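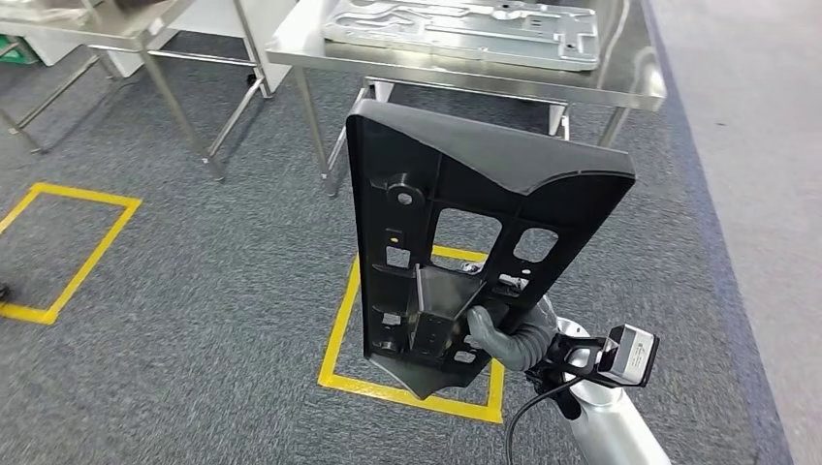 Fans of "Stillari" have waited a long time for a third film, and they may finally get one. Director Brigitta Pichler says a script is in the works, the two leads have read an early outline, and filming could start as soon as September if the studio signs off on the budget.

"I didn't want to come back just to come back," Pichler said over coffee at her office, where she had been working since 5 a.m. "We had a story that was fine. Fine is not enough for these characters. So we threw it out and started over."

The first "Stillari" came out 15 years ago and played on only 80 screens in its opening weekend. Word spread slowly. By the end of its run it had moved to more than 2,000, and the story of a salvage pilot stuck on the mining moon Vidula had become one of the surprise hits of the year. The sequel made more money but got cooler reviews, and talk of a third film died down soon after.

Pichler doesn't argue with those reviews. She says the second film was rushed, with pages still arriving on set in the final week of shooting. A long chase through the ice tunnels was written over a single night, and she has never liked it.

"I see it on television and I change the channel," she said.

The new film picks up years after the last one ended. Rainer, the pilot, has left the salvage business and is living under another name in the port town of Rirnard. A stranger turns up with a piece of his old ship, and he has to decide whether to go back to Vidula and find out where it came from. Pichler would not say who the stranger is, or whether Rainer's brother — last seen drifting away from the station at the end of the second film — is still alive.

"You can ask me 30 different ways," she said. "I'm not telling you."

She was more open about the look of the movie. Most of the Rirnard street sets will be built full size, as the station was for the first film, and the digital work will be kept for the flying scenes and the moon's surface. The original composer is expected back. The editor of the first film, who sat out the sequel, has also agreed to return.

Money is still the open question. The studio wants a shorter shoot and a lower budget than last time, and Pichler is cutting the script to fit. One large sequence on a cargo train is already gone. Another, set during a dust storm, is under discussion.

She plans to hand in the next draft before the end of summer. Casting for the stranger begins after that.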